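Open Day at Petberg: Two Hands and a Kitchen

Tegan Tapsell was already talking when I came in and took off my shoes. She leads the small team at Petberg which teaches household tasks to robots, and in July the team opened its doors to visitors for one afternoon. I was in a group of 11 people, and most of them were neighbors.

"People expect to see a metal man who walks," she told me. "Then they see us, with grippers in our hands, doing housework. Some of them are a little disappointed, I think."

The grippers are held by a person. The person does the task, the cameras record it, and later the robot arm learns from the recordings. Tapsell said that she prefers a lived-in home to a laboratory table, for the reason that in a home the light changes all the time and things lie where people leave them.

I asked her which task is the most difficult. She did not need to think. "Tidying up rubbish. A cup is easy, you know what shape it has. But a tissue has a new shape every time, and the bag in the bin moves when you touch it."
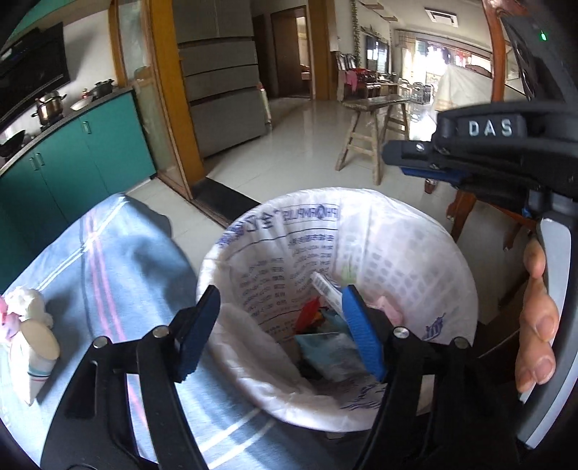 Trying it myself

After the demonstration the visitors could try. Ruby-Lee Ruawai, who joined the team 2 years ago, showed me how to hold the handle and told me to go slowly. I needed 3 attempts for one paper napkin.

"Everybody presses too hard at first," said Ruawai. "You want to use your force, but you must use your eyes."

On a good day she records 80 attempts, and she keeps the bad ones too. I wanted to know if she gets bored. "My shoulders get tired before I get bored," she answered. At home, she added, she still takes out the rubbish by hand.

The team will open again next summer. Tapsell would like to show folding of towels then, if the arm has learned it.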